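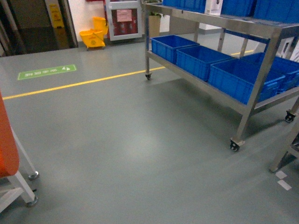

Stainless steel cart with blue crates across the yellow floor line, Arnbridge site.

Materials Handling Attendant (Internal Supply)
Cirar Components, Arnbridge
Full time, permanent

Cirar Components invites applications for the position of Materials Handling Attendant at its Arnbridge site. The successful applicant will join the Internal Supply team, which moves parts, packaging and empty containers between the stockroom and the assembly benches. The position reports to the Internal Supply Supervisor, Olumide Bako.

About the position

The Arnbridge site assembles small fittings and valve parts for customers in the food equipment trade. Parts are issued from the stockroom in plastic crates, taken to the benches on rolling carts, and returned as finished goods or as empties. The stockroom holds 3000 part numbers, and an attendant is expected to become familiar with the labeling system during the first month of employment. Prior knowledge of the parts is not required.

Attendants work on foot for most of the shift. Carts are pushed by hand along marked lanes on a level, coated floor. No forklift license is needed for this position, and attendants do not operate powered trucks.

Principal duties

Pick parts against printed request sheets and place them in the correct crates.
Load carts with the heavier crates on the lower shelf, and deliver them to the benches in the order shown on the sheet.
Collect empty crates from the benches, remove old labels, and return the crates to the wash area.
Keep small cardboard cartons upright and with their labels facing out during transport.
Park carts only in marked positions. Carts may not be left standing across a lane line.
Keep floor stickers and lane markings clean, and report any that are lifting or worn.
Check casters at the start of each shift and tag any cart that pulls to one side.
Record shortages, damaged parts and wrong deliveries in the shift book.
Assist with the stock count held each September.

Requirements

Applicants must be at least 18 years of age and legally authorized to work in the United States. They must be able to lift 35 pounds repeatedly, to stand and walk for the length of a shift, and to read printed part numbers accurately in English. Basic arithmetic is required.

Experience in a stockroom, warehouse, commercial kitchen, hospital supply room or similar workplace is welcome but is not a condition of appointment. Applicants who have used the Sundaram stock system elsewhere should say so in their application. Training in the system is given to all new staff.

Reasonable accommodations will be made for qualified applicants with disabilities. Requests may be made at any stage of the process.

Hours and conditions

The position is for 40 hours per week. Two shifts are in operation: the early shift begins at 6:00 a.m. and the late shift at 2:00 p.m. Applicants should state which shift they prefer and whether they would accept the other. Shift assignments are reviewed every six months.

New employees serve an introductory period of 90 days, during which they are paired with an experienced attendant. A one-time payment of $400 is made on satisfactory completion of this period. Paid vacation begins to accrue on the first day of employment. Medical and dental coverage is available to full-time staff after the introductory period.

Safety shoes and work gloves are supplied. Loose scarves, open-toed shoes and hanging jewelry may not be worn on the floor.

Number of positions

There are 5 openings, of which three are on the late shift. The company reserves the right to hold suitable applications on file for later openings of the same kind.

How to apply

Application forms may be collected from the Arnbridge reception desk between 8:00 a.m. and 4:30 p.m., or requested by mail from the Personnel Office. A résumé may be attached but does not replace the form. Applicants are asked to provide the names of two references, at least one of whom should have supervised their work, study or volunteer service.

Applicants selected for interview will be invited to a site visit lasting one hour. The visit includes a walk through the stockroom and a short picking exercise using a sample request sheet. Flat, closed shoes are required for the visit.

Questions about the duties should be directed to Olumide Bako. Questions about the form, pay or benefits should be directed to Mahlet Seyoum, Personnel Office. Current employees of Cirar Components who wish to transfer should use the internal form and inform their supervisor before applying.

Cirar Components is an equal opportunity employer. Applications will be reviewed in the order received, and the positions will remain open until filled.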